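Unit 5: Rules for Hand-Held Gripper Sessions
Course notes, Breduvmont, revised 2 October 2019
Prepared by Torunn Sundqvist and Leopoldo Zepeda

5.1 Scope

These notes cover the working rules for recording manipulation tasks with hand-held grippers in a shared laboratory. They apply to single and paired units. Mobile bases and fixed arms are covered in Unit 6, apart from the separation rule in 5.3.

5.2 Terms

Operator: the person holding the gripper.
Observer: the person who watches the floor and may stop a take.
Take: one continuous recording of one task.
Work surface: any surface the gripper is meant to touch, including soft ones such as beds and sofas.

In these notes "shall" marks a requirement and "should" marks a recommendation. A departure from a "should" is entered in the session log with a short reason.

5.3 Before the take

The operator shall check that both fingers close evenly and that no bolt head is raised or missing. Paired units shall carry the same kit number, one marked left and one marked right. A mixed pair is not used, even if both units pass the check alone.

Mobile robots within reach of the work surface shall be parked with the drive disabled. Fixed arms nearby shall be in hold. The observer confirms both aloud.

The object list is written before the objects are laid out. Holmgren's checklist, used in the August sessions, has one line per object and a column for its class: rigid, soft, thin, or container. Thin objects such as chopsticks, pens and single sheets of paper should be placed so that a finger can get under one end.

5.4 Objects on soft surfaces

Fabric moves when an object is lifted from it. The sheet should not be pulled flat between takes unless the task calls for it. Cups and other containers shall be empty or sealed. Phones may be used as objects, but private messages shall not be on the display. Handwritten notes are checked for names and addresses before they go on the list.

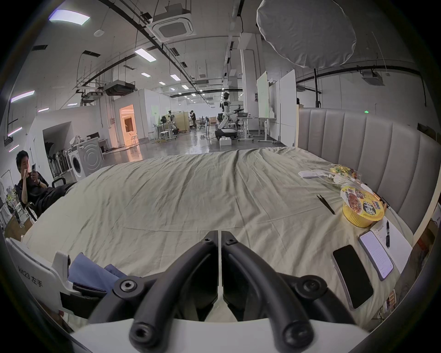

Cables and straps need separate attention. A strap that can catch on a finger is moved or tied back before the operator picks up the unit. Loose cloth is treated the same way unless it is on the object list.

5.5 People in view

Anyone who may be recorded shall have signed the consent form. Consent is logged by person and by session. A take with an unsigned person in it is quarantined the same day. In the Stakia set, 31 of 822 takes were held back under this rule.

5.6 Stopping

Any person in the room may call a stop. The operator opens the fingers, lowers the unit to the work surface and lets go. The take is marked "stopped" and kept.

Exercise

Draft an object list for a task of your choice on a soft surface, with at least one thin object and one container. Give the class of each object and the check it needs under 5.4. Hand in one page to Agnes Dahlgren.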